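The **small-parts tray** is a shallow open container into which people put things they intend to deal with later. It is found on workbenches, in sewing rooms, in kitchen drawers and, in its natural state, under a pile of mail. Its close relative, the divided rack, does the same job standing up.

## Types

Writers on the subject usually recognize two families. The open tray has a floor, low walls and no opinions. The divided rack has upright partitions, and so obliges its owner to decide what goes where, a demand that many owners meet by putting everything in the first slot.

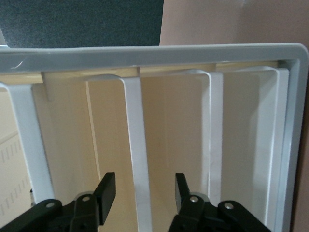 Partitions may be fixed or removable. Removable ones are favored by manufacturers, who can sell them separately, and by owners, who can lose them. The Pondus catalog once offered a rack with six loose dividers and a storage bag for the dividers. Treloar answered with a tray that had no dividers at all, at a slightly higher price.

## Sorting

The literature is small and quarrelsome. Leonie Quinlan's pamphlet *A Place for the Button* runs to 268 pages and recommends sorting by function: switches with switches, fasteners with fasteners. Kane Goodwin, in a much shorter reply, argued for sorting by size, on the grounds that a person hunting for a part remembers how big it was long after forgetting what it did.
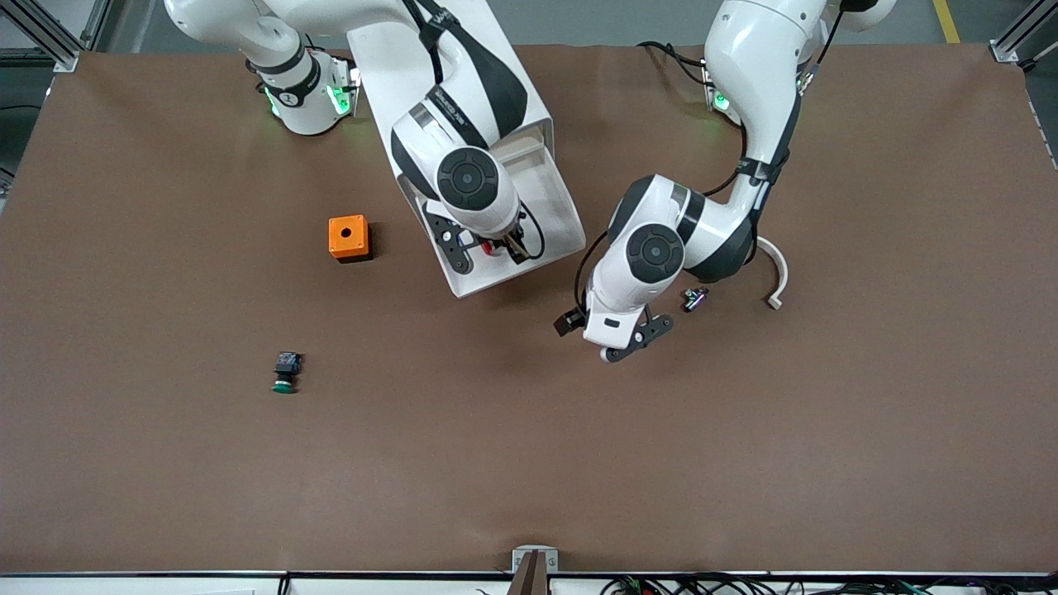 Both systems struggle with the mixed lot, the handful of unrelated parts that collects on any work surface left alone until November. Quinlan would file a push button with a green cap under controls and move on. An orange box with a round hole in the top is harder, and a white strip curved into an arc is the sort of thing that ends up in the section marked "other" — by common consent the largest section in any workshop.

## Maintenance

Trays are cleaned by tipping them out, wiping the floor and putting everything back. Sioned Wogan advised discarding any part not identified within two cleanings. Her own tray, inherited by a niece, had plainly never been subjected to the rule.

## See also

- Junk drawer
- Pegboard
- Jar of screws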